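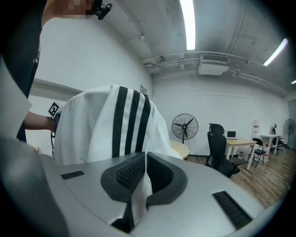
Coughlan Handheld Tools Group > Gripper Upkeep and Repair

Thread: Jaw pads, when do you replace them?

prerkia_bench wrote:
Hello all. I look after the hand-held grippers in our room, the gray ones with two black fingers. In August we began with garments, mostly smooth sports jackets, and now the cloth slides out of the jaw when the operator lifts. The small dots on the pads look fine to my eye. Our plan from the previous keeper says new pads after 200 hours, but we are far before this. Should I change them, or is it the closing force?

Vanix603 wrote:
Clean first. Glossy fabric leaves a film between the dots which you don't see. Damp cloth, soft toothbrush, let it dry overnight. I would not touch the force before this.

tork_left wrote:
I don't agree with Vanix603. Brushing hides the problem for one day. If the two fingers do not meet evenly, the cloth is held only at one end and no cleaning will help. Close the jaw on a strip of paper and pull. Do it near the tips and then near the base.

prerkia_bench wrote:
Thank you both. I did the paper test at 8 in the morning, before the shift. At the tips it holds well, at the base the paper comes out almost free. Our people often take a thick fold, with the cloth bunched up behind the pad and 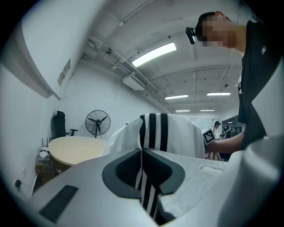 a second layer passing under it, so maybe the base matters more for us than for others. I opened the housing slot and found lint on the finger slide too.

tork_left wrote:
Then it is alignment. Loosen the finger screws, close on a flat 6 mm plate, tighten again. Lint out before, of course.

Vanix603 wrote:
Or the lint alone was keeping the finger crooked! Please test again before you loosen anything. I have seen more screws ruined by adjusting than by wear.

Golnar Pakzad (moderator) wrote:
Both can be true. Clean the slide, repeat the paper test, and only then go to the screws. Also look if the marker is still tight in its holder, it gets knocked when the hand is inside a sleeve. The Trorkeck sheet on pad changes is pinned at the top of this section.

prerkia_bench wrote:
Slide is cleaned. The base holds better but still weaker than the tips. I will borrow a plate tomorrow and write what I find.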